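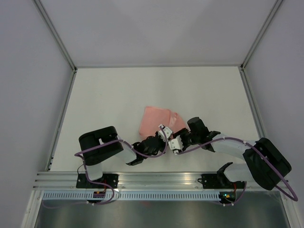 Why Cloth Wrinkles, and How Folding Works

A piece of cloth is a sheet made of thread. Lay it on a table and it goes flat, or mostly flat. Pick it up by one corner and it turns into a shape with no name. A book does not do this. A plate does not do this. Cloth changes shape every time something touches it, and this makes folding harder than it looks.

What cloth is made of

Thread is made of fibers. A fiber is a very thin strand, thinner than a hair in many cases. Cotton fibers come from a plant. Wool fibers come from sheep. Polyester fibers are made in a factory.

There are two common ways to turn thread into cloth.

Weaving: one set of threads runs up and down, and another set runs side to side, over and under the first. Bed sheets and many dish towels are woven.

Knitting: the thread is pulled into loops, and each loop hooks through the next. T-shirts and socks are knitted. Knitted cloth stretches more than woven cloth, as the loops can change shape.

The Kozłowski mill makes a woven cotton cloth called Jernel. One strip of it, cut 1000 millimeters long, has threads running the full length from end to end. If you pull the strip along those threads, it hardly stretches. If you pull it from corner to corner, it stretches quite a lot. The slanted direction is called the bias.

What a fold is

A fold is a place where cloth bends back over itself. The bent line is called the fold line. On one side of the fold line there is one layer. On the other side there are 2 layers.

The outside of a fold has farther to go than the inside. In thin cloth the difference is too small to notice. In a thick towel you can feel it: the folded edge is round and puffy.

What a wrinkle is

A wrinkle is a small fold that was not planned. It forms when there is more cloth in one place than the flat shape needs. The extra has to go somewhere, so it goes up.

Wrinkles often show up near a folded part. If the top layer slides a little to one side, it no longer matches the layer under it, and a ridge forms between them. The ridge can look lighter or shinier than the cloth next to it. The color has not changed. The ridge is tilted, so it sends more light toward your eyes.

A wrinkle turns into a crease when the fibers stay bent. Pressing does this, and so does leaving cloth at the bottom of a pile. Heat and a little water let cotton fibers move again. An iron works this way.

How to fold a square cloth

1. Clear the table. Cloth catches on crumbs and pencils.
2. Lay the cloth flat and smooth it from the middle out to the edges.
3. Hold the two corners nearest to you, one in each hand.
4. Lift them and move both hands away from you at the same speed.
5. Set the corners down on the two far corners.
6. Smooth again, starting at the fold line.

Step 4 is where most folds go crooked. If one hand moves faster than the other, the cloth is pulled on the bias and the fold line slants — the corners then miss each other. Open it up and start over from step 2.

Try it

You need a paper napkin, a cotton handkerchief and a sock. Squeeze each one in your fist and count to 71. Let go and put them side by side on the table. Look at them again after lunch.

The napkin keeps nearly all of its creases. The handkerchief keeps some. The sock keeps very few, and its loops are the reason.

Words to know

Bias: the slanted direction across woven cloth.
Crease: a bend that stays.
Fiber: a very thin strand that thread is made from.
Fold line: the line where cloth bends back over itself.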